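Publications > Working Papers > Shared Equipment and Planning > Full text

4. Planning the purchase: what we budgeted for and what we left out

We come now to the part of the study that most of our readers have asked us about, and which we had first meant to tuck away in an appendix. When a small teaching lab decides to buy a pair of tabletop arms, the conversation tends to begin and end with the price of the arms themselves. Ours certainly did. We spent the better part of a month comparing two quotes, one from Kulteck and one from Tredden, and we did so with great care, going back and forth over shipping terms and the length of the warranty. Looking back, we can say quite cheerfully that this was the easy part, and that we would have been better off giving half of that care to the smaller lines further down the sheet.

4.1 The shape of the budget

The budget was drawn up in four lines: the arms, the mounting hardware, spare parts, and a catch-all line that we labeled "bench." The arms took up most of the money, as one would expect. Mounting hardware was priced from the Getex catalog and came in under what we had set aside. Spare parts were handled by a simple rule of thumb that we borrowed from our own experience with older equipment, namely that any joint which moves all day should have a replacement motor in the drawer before the first one fails. We put $392 on that line and felt rather generous at the time.

The bench line is the one we want to dwell on. We gave it $500, and it was meant to cover cables, connectors, clips, power supplies, a few hand tools and whatever else came up in the first season of use. It did not cover them. Our log of small purchases shows that cables and the things that hold cables in place were bought again and again, in little orders that each seemed too minor to plan for and that together ate through the line well before the term was out. Shipping on small orders was part of the trouble, and so was our habit of ordering exactly what we needed that week and nothing more.

It may help to say a word about why cabling should weigh so heavily in a setup of this size. A cable on a moving arm has to be long enough to let every joint travel, and any length beyond that has to go somewhere. If it is clipped along the link it stays out of the way. If it is left over, it ends up on the work surface, where it takes up room that the arms could be using, and where sooner or later a gripper may catch it. A buyer can deal with this by paying for cables cut to length, or by paying for clips and sleeves and somebody's afternoon to fit them, or by setting the table up larger than it would otherwise need to be. All three cost money, and our budget had room for none of them in any serious way.

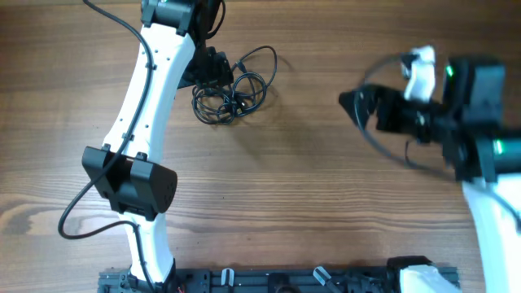
Figure 2. Two-arm workspace with shared mounting plate. The right arm is in motion; the left is stationary.

We had also assumed that two arms would cost twice as much to look after as one, and planned on that basis. The records did not bear this out, and the reasons seem worth sharing. Some costs really were shared between the pair. A common mounting plate meant that the bases were set once and could then be left alone, and the same hand tools and the same drawer of screws served both sides. Other costs grew faster than we had expected. Work that called for both arms had to stop whenever either one was down, so a missing connector on one side would hold up the whole bench, and we found ourselves paying for faster delivery on parts that were worth very little on their own. If we were drawing up the sheet again we would add a line for rush shipping – a dull thing to budget for, but a real one.

4.2 Choosing between the quotes

The two quotes differed mainly in what they counted as part of the arm. Kulteck listed the motors, links, cables and power supply as a single item, with a gripper offered separately. Tredden broke everything out, so that its sheet ran much longer and looked more expensive at first glance, although the totals came quite close once we had added the missing pieces to the other side. We would gently encourage anyone in our position to rewrite all quotes into one common list before comparing them. It is slow work and nobody on our team enjoyed it, but it was the only way we found to see that one offer included spare cables and the other did not.

We also asked each supplier how long a replacement motor would take to reach us. The answers mattered more to us than the small difference in price, and in the end we chose the supplier that could promise delivery within 15 days. Labs with a deeper stock of parts may well decide this the other way, and we would not argue with them.

4.3 A planning sheet for smaller labs

From all this we put together a planning sheet, which we have been calling the Queiroz sheet after the building where the bench is housed. It asks the buyer to write down the work surface first, then the reach needed, and only then the arms. Cabling has a line of its own, separate from the bench line, and so does the time needed to fit and tidy it. There is a line for spares that is worked out joint by joint, and a line for shipping that the buyer is asked not to merge with anything else.

We tried the sheet on our own purchase after the fact, using the prices we had been quoted and the needs as we understood them at the start. The total came out higher than our original budget and a good deal closer to what we had spent by the end of October. We are aware that this is a kind test, given that the people filling in the sheet already knew where the money had gone. A fairer one would have a lab fill it in before any order is placed and then keep a full log of purchases for a year, and we hope to report on such a trial in a later paper.

One limit should be stated plainly before we move on. Our figures come from a single bench, used for teaching and light research, with students sharing time on it. Wear on the joints, the rate at which cables need replacing and the cost of staff time will all look different in a workshop that runs its arms every day. The order of the lines on the sheet should carry over well enough, but the amounts should be worked out afresh by each lab.

Contact the editors | Copyright 2021 the authors | Back to top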